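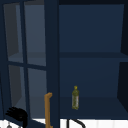 A simulated kitchen at Plullik: the gripper near an open cabinet door, with one bottle inside.

Features > Machines > Robotics

Latest | Features | Interviews | Archive | Subscribe

The Kitchen That Isn't There

Vija Tamošiūnaitė has put the same bottle into cabinets for most of the winter. She has never touched it. It exists only on the computers at Plullik, a small company that builds training examples for household robots, and she moves it by holding a controller in each hand and watching a screen.

Her shift starts at 8 in the morning. She sits on a kitchen stool, which she likes better than the office chairs, and loads the first kitchen of the day. A line of text gives her the task. It might be to open a cabinet, to put a bottle on a shelf or to close a drawer. When she squeezes the trigger on the right controller, the robot's fingers close. When she turns her wrist, the robot's wrist turns a moment later.

Each completed try is called an episode. The computer saves what the robot's camera would have seen, the angle of every joint and every command that came from the controllers. A learning system is later given thousands of these and asked to work out what movement should follow from what it sees. It gets no written rules about cabinets.

"People think I'm teaching it to cook," Tamošiūnaitė says. "I'm teaching it doors."

Doors take up a great deal of time at Plullik. A drawer moves in a straight line. A cabinet door swings, and the hand has to travel along the curve with it or lose the handle. If the robot's body stands too close, the door runs into it. New operators usually pull straight back, as they would at home without thinking, and the fingers slip off partway. Their first two weeks are spent almost entirely on this.

Glass doors brought a separate problem. Early versions of the learning system had been trained on solid doors only, and when they met a glass one they sometimes reached for the thing behind it with the door still shut. The company now mixes glass into its kitchens on purpose. It also varies the color of the cabinets, the shape of the handles and the light. A dark blue kitchen with dim shelves is one of the sets the operators grumble about, as it is hard to judge depth in it.

Priit Siliņa runs the recording room, a former print shop on the second floor of a building in Nadovside. He has 14 operators, who work in two shifts, and he looks through their episodes every afternoon. Much of his job is throwing things out. An episode goes if the bottle falls over, if the operator stops for a long time to think, or if the hand passes through something solid, as it still does now and then when the simulation makes a mistake.

The pauses are the hardest to explain to new people, he says. A person who hesitates in front of a cabinet is doing nothing wrong. But the learning system copies what it is shown, and one of the early versions learned to stop in front of every handle and wait.

He keeps some of the clumsy episodes. If an operator misses a handle, backs off and gets it on the second try, that is useful. A system that has seen only clean work has no idea what to do after a miss. Siliņa tags these "recoveries" and would like more of them, though he has asked the staff not to fumble on purpose. The fake ones look fake, he says – too slow going in and too quick coming out.

The kitchens come from Lukoševičius, a two-room studio across the river that used to make interiors for furniture catalogs. Its files arrived looking very good and working very badly. Doors had no hinges. Bottles had no weight. It took 16 weeks to get the first batch into a state where a robot could use them, and the studio now employs a person just to set the friction on handles.

Working in simulation saves breakage and space. A real kitchen has to be reset by hand after each try, and Plullik could afford only one. A simulated kitchen resets with a key press. What it can't do is behave exactly like a real one. Real doors stick. Real bottles are greasy. Siliņa's rule is to mix in real recordings, which the company buys from Tokine, a testing lab that has an actual kitchen and is booked up through March.

How much the simulated work helps is still argued about in the building. Siliņa thinks it is good for getting the arm to the right place and poor for the last bit, when the fingers touch something. Tamošiūnaitė would rather see better handles than more kitchens.

By late morning she has been through drawers and is back on cabinets. She leans to the left on her stool as a door comes open, to get out of its way. All the operators do it, she says. Then she presses the key, the door is shut again, and the handle is on the other side.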